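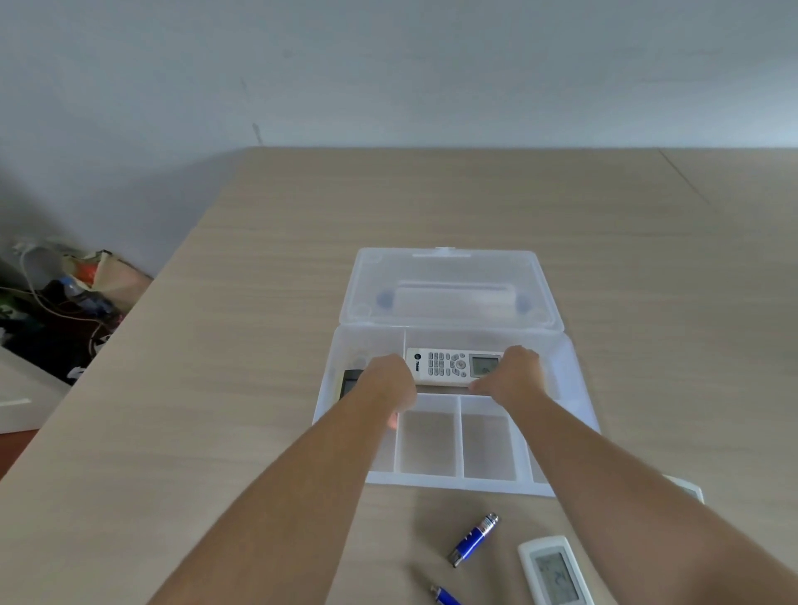 Pirkden Model Makers' Club: Members' Reviews

I went looking for a paint box and came home with the thing that finally sorted out our remotes. It's the Velico divided storage box, the translucent white one with the hinged lid, and I like it so much I've bought a second for the club room.

The long compartment at the back is what sold me. Our air conditioner remote (a Trane, longer than you'd think) goes in there flat, and there's a smaller section at the left end for the black one. So many divided boxes are all tiny squares, great for beads and hopeless for anything with a bit of length to it! The small bins at the front are still empty at my house, but I have plans for them: spare batteries, the good tweezers, maybe the hex keys that live in a coffee mug right now.

The lid folds all the way back and lies flat on the table behind the box, so you can leave it open while you work. The handle is molded into the lid. I wouldn't swing it around fully loaded, but carrying it from the shelf to the bench has been fine, and the latch closes with a nice firm click.

Now for hobby use. I tried the second one with brushes and files in the back and paint pots up front, and it was a pleasure. Short pots stand upright with the lid shut. The taller Danzer bottles don't, and I had to lay them down, so check yours before you get excited. I'd also love it if the dividers lifted out for washing. They don't, and I spent a while with a cotton swab chasing dried glue out of the corners.

My old Stosness case has more compartments and a stiffer hinge, but I have to open it and dig around to find anything. With this one I can more or less tell what's inside from across the room, and I've stopped buying duplicates of the same sanding sticks.

Anyone who wants to try it before buying can find mine on the shelf by the window on Monday evening. Please put the files back in the long part!

Rozália Vaněk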